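22 de enero de 2000. Cuaderno del taller, esmaltes

¡Por fin sale el turquesa! Abrí el horno pequeño a las ocho de la mañana (ya sé, demasiado pronto, todavía crujía) y las probetas de la serie B están casi todas bien. Lo apunto antes de que se me olvide el orden en que las metí.

Receta base, la misma de siempre: feldespato, sílice, caolín y creta, molidos en seco y pasados dos veces por el tamiz fino. Lo que cambia es el colorante. En la serie A puse solo cobre y se me fue al verde botella. En la B bajé el cobre a la mitad y añadí una pizca de cobalto, y ahí está el tono que llevo persiguiendo desde el otoño de 1999. Con un poco más de cobalto se va al azul marino, que tampoco es feo, pero no es lo que quiero para el centro de los platos.

Sobre el reparto del color: Mihret Mersha insiste en dejar el ala blanca y bañar solo el fondo. Yo lo quería todo de color, pero después de comer una semana entera en platos de los dos tipos le doy la razón. El guiso se ve mejor y el borde limpio da descanso a la vista. 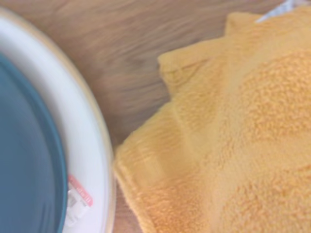

Ala blanca y centro azul verdoso mate. La pegatina sigue puesta en el ala.

Lo del mate me tiene contentísimo. Hasta ahora todos mis mates eran mates por falta de temperatura, o sea, mal cocidos, y rascaban con el cuchillo que daba dentera. Los de la serie B son mates de verdad, de enfriamiento lento: cono 8, media hora de mantenimiento arriba y luego bajada muy despacio hasta que la cristalización se para sola. El controlador Skoltden se porta bien en la subida, pero en la bajada hay que vigilarlo porque se salta escalones. Ayer se comió uno entero y lo corregí a mano.

Pendiente -- y esto es importante -- repetir la prueba del limón. Rodaja sobre el esmalte toda la noche, aclarar, secar y mirar con la lupa a la luz de la ventana. La B3 pasó sin marca. La B4 dejó un cerco pálido, así que queda descartada para comida aunque sea la más bonita de todas (qué rabia). Repito también la de vinagre, con tapa esta vez, que el taller olió a ensalada hasta la noche.
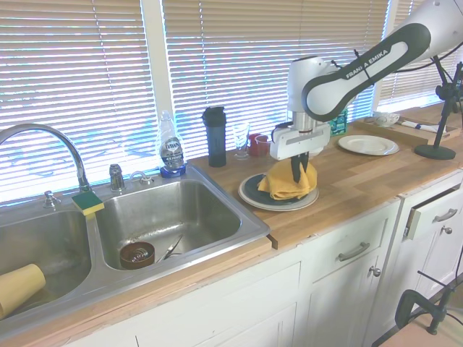
El barro es otro asunto. Terminé el último saco de Maes y abrí el de Piltex, que viene más blando y con algo menos de chamota. En el torno es una delicia, sube solo, pero encoge más de lo que esperaba. Marqué rayas en tres barras de prueba y lo mediré después del bizcocho. Si encoge mucho, los platos pequeños dejarán de encajar encima de los grandes y tendré que rehacer las plantillas. Prefiero saberlo ya que en febrero, con el pedido de Varbridge encima: 145 piezas entre platos llanos, de postre y cuencos.

Idea para ese pedido: apilar en crudo solo de dos en dos, con arena de alúmina en el pie. De tres en tres se me alabearon los de abajo y hubo que tirarlos todos.
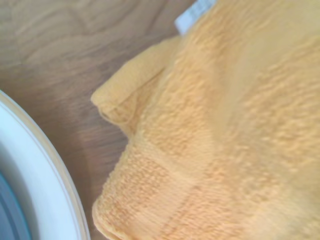
Limpieza de los pies antes de hornear: esponja casi escurrida, una pasada y girar. Con la esponja empapada se lleva uno la cera y luego el esmalte se agarra donde no debe. He probado también a tornear una ranura de medio milímetro en la unión del ala con el fondo y ayuda muchísimo, el baño se detiene ahí él solito y la línea sale redonda sin pincel. ¡Una ranura! Tantos meses con el pincelito.

Ojo con el grosor del baño: tres segundos de inmersión con la densidad de hoy. Con cuatro ya se acumula en el canto y hierve. Anotar siempre la densidad en la tapa del cubo, que el miércoles de hace nada fui a ciegas y salieron burbujas.

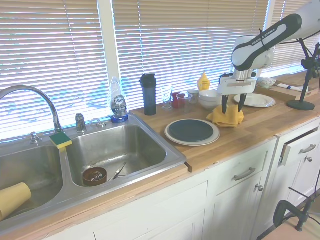

El plato pequeño verde azulado sobre el grande, de color crema con filete más oscuro.

Para la próxima hornada: B3 en seis platos, a ver si el tono aguanta en superficie grande. Dos testigos con el barro nuevo, uno abajo y otro junto a la mirilla. Pedir más carbonato de cobre. Preguntar a Mihret si le queda alúmina.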